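Prydderch police to release dispatch recordings in chase that injured two

Sunday, June 25, 2023

The Prydderch Police Department will release dispatch recordings and dashboard video from a chase that ended in a crash on Imell Avenue and left two people in the hospital, Chief Alun Gronow said.

Gronow told reporters the recordings would be made public after the families of the injured have had a chance to review them. He did not give a date.

The chase began shortly before midnight Thursday when an officer tried to stop a gray sedan for a broken tail light, according to a department summary. The driver did not pull over. The pursuit went east for about 3 miles before the sedan hit a parked delivery van and then a second car that was waiting at a light.

Both people in the second car were taken to the hospital. One was released Friday. The other remained there Saturday in stable condition. The driver of the sedan, who was not seriously hurt, was arrested at the crash site and is being held in the county jail.

"We want to know who approved this and when," said Kiri Cosgrove, a lawyer for the family of the patient still in the hospital. "They have a policy. It's written down."

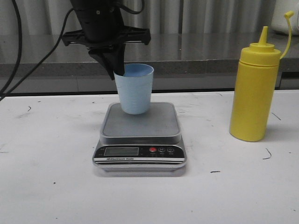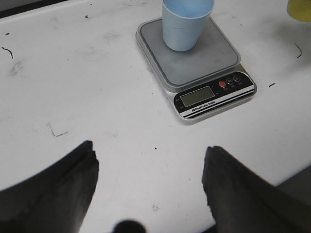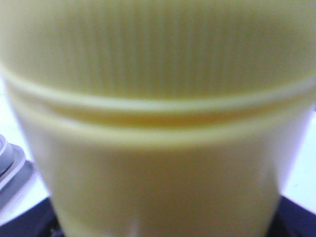 The policy, adopted in December, bars officers from chasing a driver over a traffic violation alone. A supervisor can approve an exception if the driver is believed to be an immediate danger to others. The department summary says a supervisor was on the radio during the chase but does not say whether an exception was approved.

Gronow said the officer and the supervisor have been placed on desk duty while the department reviews the case. He declined to name them.

City Council member Ita Ní Mhurchú, who voted for the policy, said she has asked for the radio log from the full shift. She said the council would take up the matter at its next regular meeting and that the public would be allowed to speak.

Rhydian Bellis, president of the local police union, said officers had to make decisions quickly and asked residents to wait for the review to finish. He said the union would represent both employees.

A group of residents gathered outside police headquarters Saturday afternoon and marched to the corner where the crash took place. Police closed one lane of Imell Avenue during the march. No arrests were reported.

The traffic signal at the corner was damaged in the crash and is flashing red in all directions. The city said drivers should treat it as a four-way stop until repairs are made.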